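Last updated: January 20, 2022

Keeping two arms working at one small fridge

Maëlys Guillot looks after the Jomlow, a two-armed robot at the Zurkby workshop that puts bottles into a fridge and takes them out again. We spoke to her about the machine and what it needs from week to week. Pascal Maillard, who wrote most of the setup routine, joined us for the second half.

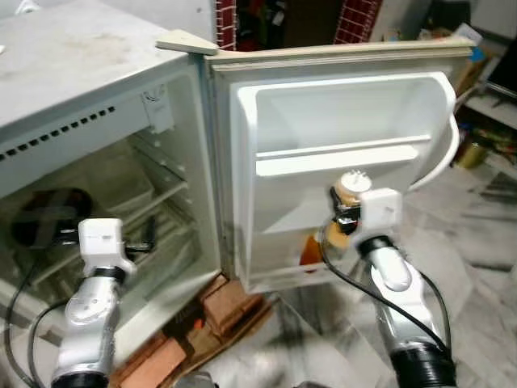
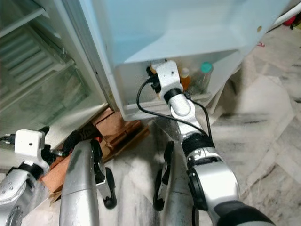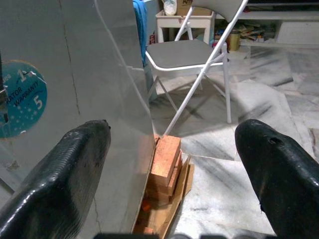
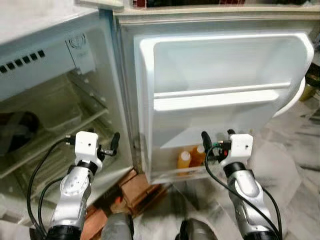
2 min read

Guillot starts with the cables. Each arm has a black one that leaves the wrist in a loop and runs back down toward the base, and she checks both before the motors are switched on.

"You want slack in the loop, but it can't be so big that it catches on a shelf," she said. "I move the arm by hand to the deepest point it has to reach, then to the door, and watch the loop the whole way. If it goes tight anywhere I let out a bit more and do it again."

The first set of cable ties was put on while the arms were folded. The ties held well until the right arm reached into the bottom of the fridge and pulled a plug halfway out of the wrist. The fault log showed a lost gripper and nothing else. It took her an afternoon to find it.

"The plug looked fine from the front. You had to get your head in beside it," she said. "Now I push every connector home with my thumb. The one with the green and red wires gets pushed twice."

The fingers are the part that wears. They're black and rounded, and on the left one in the close view there are chips and scuffs right at the tip. Guillot doesn't change a finger for that. She runs a fingernail along the inside, where it meets the bottle, and changes it if she can feel an edge.

"The outside can look terrible and it'll still hold a bottle," she said. "When the inside goes, the bottle turns in the grip as you lift."

The last pair did 4,000 grips. New ones come from Jacquet and have to be fitted with the screws left a little loose, closed against each other, then tightened. Done in the other order, they meet crooked.

Maillard came in at this point and asked if she had mentioned the bricks. She hadn't.

The fridge is a small one, and on the floor its lowest door bin was too far down. The arms could get there, but only with the elbows nearly straight, and in that position they shook. Maillard raised the fridge on a stack of bricks. The height was found by trial, one layer at a time, with the arms run through the low reach after each change.

"It's not pretty and I'd like a proper stand," he said. "But the low reach stopped tripping the current limit that day, so the stand went down the list."

A raised fridge can shift, and an open door pulls it to one side. Guillot presses on the top front corner every morning. If it rocks, she empties the door and resets the bricks before anything else happens. After that the fridge position has to be taught again, even if it has moved only a few millimetres.

Teaching takes three touches with the right gripper: the hinge corner, the front edge of the cabinet and the end of the door bar. Maillard's routine works out the rest. He used to have a fourth point on the door handle and dropped it because the handle flexes.

"She gets a better result than I do," he said. "I'm always in a hurry on the hinge corner."

The door angle is the other thing they argue about. Maillard would leave it wherever it lands and let the head camera sort it out. Guillot opens it to the same place each time by eye, and says the right arm has fewer stops when she does.

Joint collars are wiped with a dry cloth. She doesn't use spray near them, or anywhere on the wrist modules. The motor hours were at 338 when we visited, and the shoulder bolts are due for a torque check in February. One on the left side was slightly loose last time. She has marked it with paint so she can see whether it has turned.

Asked what she would change first, Guillot said a second spare wrist cable. There are 2 on the order now. Maillard said the stand.

Related
Teaching a position by touch: notes from the Plasura bench
Jacquet fingers, old and new mounting holes
Reading the Jomlow fault log
Where to put cable ties on a moving arm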